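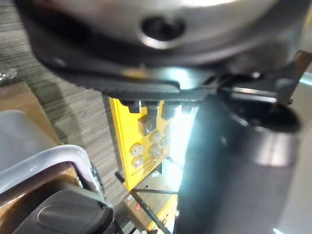

A yellow panel with round knobs. How many round ones can you find?

Why do machines have knobs and buttons?
By Annick Vidal, 11 August 2026

Look around your home and try to find something you can turn or press. Maybe there is a knob on the cooker, a button on the doorbell or a switch on the wall. We use them every day and we hardly think of them. But each one is a small messenger. It carries what you want from your finger to the inside of a machine.

A panel is the flat part where the knobs and buttons live together. It is a bit like a face. The panel on our photograph is bright yellow, and it has six round shapes on it, of a colour between beige and grey. There is also one square part, which is dark grey. From a photograph it is difficult to say if the round ones must be turned or pushed. With a real panel your fingers would soon find the answer!

What does a button do?

Electricity needs a path to travel. We call this path a circuit. When the path is complete, the electricity can go all the way and a lamp can shine. When there is a gap, even a very small one, the electricity stops.

A simple button is a gap that you can close. You press, two pieces of metal touch each other, and the path is complete. You let go, a little spring pushes the button up, and the gap is back. A doorbell works like this. It rings because your finger has closed the gap.

A light switch is a cousin of the button. It does not jump back. It stays where you put it until somebody changes it again.

And what does a knob do?

A button often knows only two answers, yes and no. A knob can also say "a little bit" or "a bit more". Think of the sound on an old radio. You turn slowly and the music grows.

Inside many of these knobs there is a strip of material that makes the way harder for electricity. When you turn the knob, a small arm slides along the strip. If the electricity has a long piece of strip to cross, only a little comes through. If the piece is short, more comes through. The part has a long name, potentiometer. You can say it in pieces: po-ten-ti-om-e-ter.

Why bright colours and round shapes?

The people who design a panel think about your eyes and your hands. A pale knob on a yellow background is easy to see. A round shape is good to hold, and it has no sharp corners. They also leave space between the knobs – big fingers need more place than small ones.

Try it yourself

Take the lid of a shoe box and some bottle tops. Decide what your machine will do. My niece made one in December for a ship that flies under the sea, and she called it the Skirko. Put the bottle tops on the lid and move them until your hand can reach each one easily. Then glue them and draw a small sign next to every top, so a friend can understand it without asking you.

One rule is important. Never open a real switch or a socket, and never put anything inside it. The electricity in the wall is very strong and can hurt you badly.

Questions about this page? Write to Jacqueline Aubert, children's pages. © Joly 2026. Back to top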